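The Sidewalk League

By August the Nomomine Robotics Club had one robot left, and it lived inside a laptop.

The other one had gone down the library steps in the spring, in front of parents. We had called it Ivier. It had a top speed the Samitz dealer described as brisk, and it reached that speed on the second step. The club's insurance, which was the vice principal, said we could go on competing so long as whatever we competed with could not be dropped on anyone.

So we joined the Sidewalk League. You write the brain for a delivery robot, you upload it, and it goes for a walk in a city somebody built on a computer. If it arrives with its package, you get points. If it arrives without hitting anyone, you get more. The rulebook was 19 pages long and had clearly been written by a person who had met students.

I was in charge of crosswalks. I had asked for mapping, but mapping went to a sophomore who owned a compass.

Our coach taught driver's ed the rest of the day and saw no reason to change his material. He put the city up on the classroom wall and made us look at it every afternoon until we could find our way around in our sleep. I did find my way around in my sleep. I dreamed I was standing at the curb by the building with the blue awnings, holding a burrito for a customer named Package 13.

"What do you see?" he would say.
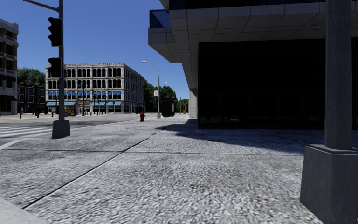

The corner, as we knew it by then.

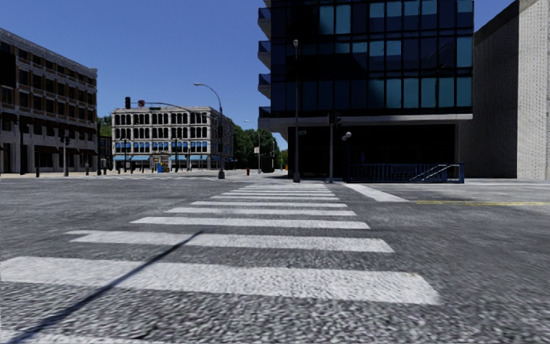
"A sidewalk," we would say.

"And what does the robot see?"

We had to look that up. The robot, when we checked, saw a sidewalk until it got to a shadow, and then it saw the end of the world. Any good dark shadow would do. It rolled up to the edge, stopped, and filed a report. The report said CLIFF. It would stay there for as long as the simulated sun did, and the simulated sun had nowhere to be.

The compass sophomore said this was a crosswalk problem. I said it was plainly a mapping problem. We argued it for most of a week, over a shadow that weighed nothing and a robot that weighed less, and then our captain fixed it during lunch by changing a minus sign. She didn't tell us for two days. She said she'd wanted to see how we worked as a team.

After that it crossed shadows like a champion. It also crossed everything else like a champion, including streets, without what our coach called a courtesy glance. He took this personally. He stood at the whiteboard and explained left, right, left to eleven teenagers and a laptop, and I swear he was mostly talking to the laptop.

I rewrote the crossing code four times. The first version was too brave. The second waited for a walk signal and then waited for a better one. The third worked, but only facing north. The fourth was the third with the word north taken out, and I'm still proud of it.

We ran it overnight, over and over, a program crossing a street to hand an imaginary lunch to an address. The log in the morning showed 2,498 crossings. I read a good part of that log. It's calming, once you stop hoping for a plot.

The qualifier started at four in the afternoon. Thambiah Academy went first. They had matching shirts and a mentor with a headset, and their robot scored roughly 600 and parked itself so neatly that their side of the room clapped. Ours went next.

It left the start. It took the shadows without a report. It came to the curb and stopped, and I watched it think left, and right, and left, and I looked over at our coach, who was moving his head along with it.

Then it crossed, delivered the package to the correct door, and kept going. We had never written anything for after. It went on down the block at a steady walking pace, past the finish marker, with the clock stopped and the judges writing.

"Who had mapping?" said the captain.

The sophomore was looking at his compass. "It's headed east," he said.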